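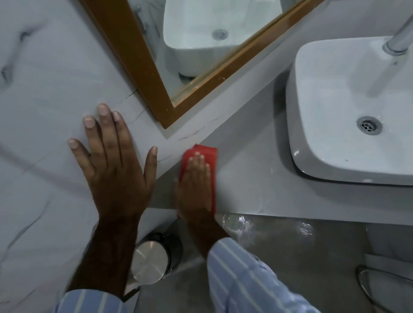
Re: [jisgate-homes] Mirrors in small bathrooms, and the damp behind them

> Has anyone on the list hung a big mirror on a tiled outside wall? Ours in
> Vollville is the old terrace kind, cold as a cellar from October on, and the
> last mirror went black round the edges in a couple of winters. My other half
> wants to give up and have one of those cabinet things. I'd rather not, but I
> can't face buying another one just to watch it rot. Also, is a wooden frame
> mad in a bathroom?

Oh, I'm so glad somebody asked this! I've been boring my family with mirrors since March and they've all stopped listening.

First, no, a wooden frame isn't mad at all. I love them in a bathroom. All that tile and stone can feel a bit chilly first thing in the morning, and a broad band of warm brown wood round the glass does wonders for it. What matters is the finish, and above all the finish on the back. Most frames get a lovely coat on the front and bare timber behind, and the back is where the wet air sits. Take it down, lay it on a blanket, sand it lightly and give it two thin coats of varnish, going right into the corners and along the bottom edge. Leave it a good few days before you hang it again, even if it feels dry. I was impatient with my first one and it stuck to its own spacers.

The black edges are the silvering going. Water creeps in at the bottom, usually where it has run down the glass and collected in the frame, and once it's in there you can't stop it. Some people make it worse with spray cleaner (I did, for years). Spray the cloth and leave the glass alone.

On the cold wall: leave a gap! Mine stands 9 mm off the tiles on little rubber feet, and that has made more difference than anything else I've tried. Air gets round the back and the wall has a chance to dry out. Please don't glue it flat. The people before us did, and when I got it off there was a great furry patch the exact shape of the mirror.

For fixings I used the long brass screws from Didenko, the shop behind the station, with proper plugs. Go slowly through the tile with no hammer action, and put a bit of masking tape down first so the bit doesn't skate. A dab of sealant in each hole before the plug goes in.

If you're buying new, look at Nolto before you go anywhere grander. They cut glass to size and seal the edges if you ask, which you should. I paid 83 for a piece 400 mm wide, frame not included, and it's still perfect after two winters. The frame I found at the Jisgate tip shop — filthy, and a bit out of square, but what a colour when it cleaned up.

And do get the fan looked at. Ours had been blowing into the loft for goodness knows how long. Hold a square of loo roll up to the grille with the door shut and the window open a crack, and if it drops, there's your damp.

Don't let them talk you into the cabinet! Or do, but hang a mirror somewhere else as well. Does anybody know a good way to get old sealant off a frame without taking the stain with it? I've got another one waiting in the shed and I'm itching to start.

--
You are receiving this because you subscribe to jisgate-homes. Contact the list owner | Messages copyright their authors | Back to top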